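Wolmont Rail-Mount Storage for Benches and Workshop Bays

Shares: 15 | Comments: 3

The Wolmont system is a wall rail and a range of hang-on holders for small workshops, potting sheds and craft rooms. The rail is an aluminium section fixed horizontally above bench height. Holders hook over the upper lip and are secured from below with a thumbscrew. No tools are required to reposition a holder once the rail is fixed.

Rail

Supplied in two lengths, silver finish, undrilled or pre-drilled. Undrilled rail may be cut with a fine-toothed hacksaw or a drop saw fitted with a non-ferrous blade. Deburr the cut end before fitting the end cap. For plasterboard walls, fix into studs only. For masonry, use the 8 mm plugs in the fixing kit. Maximum distributed load on a correctly fixed rail is 20 kg per metre.

The rail can be fitted over paint, sealed ply or vinyl wall covering. Heavily textured coverings should be trimmed back behind the bracket positions so that the brackets seat flat.
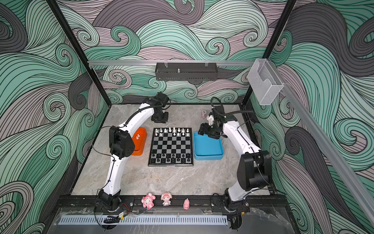
Silver rail and black perforated basket against a wave-pattern wall.

Baskets and holders

The Ditham basket is black powder-coated wire and takes a load of 5 kg. It suits spray cans, tape and hand tools with handles longer than the basket is deep. Clear acrylic holders are listed separately under Verhoeven fittings. Acrylic should be cleaned with mild soap and water. Methylated spirits and window cleaners containing ammonia will craze the surface over time.

Powder coating will tolerate most workshop solvents for short periods. Wipe up brake fluid and paint stripper at once.

Bench bins

Brallow bins are free-standing and are not rated for hanging. They are moulded in one piece with a rolled rim and may be stacked when empty. Colours are orange, grey and blue. The bins are suitable for fasteners, offcuts, seed packets and similar dry goods. Do not use for hot ash or for storing fuel-soaked rags.

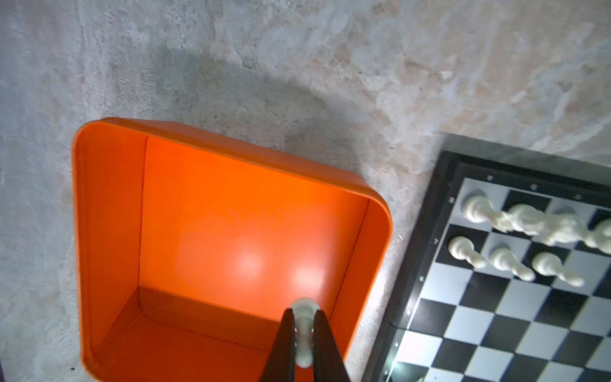

Square bin in orange, rounded corners, on a mottled grey surface.

Ordering

Stock code for the starter set is 2,209. The set comprises one rail, one fixing kit and two baskets. Bins are sold singly. Grey bins are on back order until November. Orders placed before 3 pm leave the warehouse the same day.

Comments (3)

benchdog_ball
Does the pre-drilled rail line up with 450 centres? My shed studs are all 450 and I'd sooner not drill it myself.

Femke Segers
Pre-drilled is at 600 centres only. For 450, order the undrilled rail and mark off the studs.

Tully
Put up two lengths end to end in the garage. You need the joiner, sold separately, or the thumbscrews foul at the gap. Otherwise OK. Grey bins would be good when they turn up.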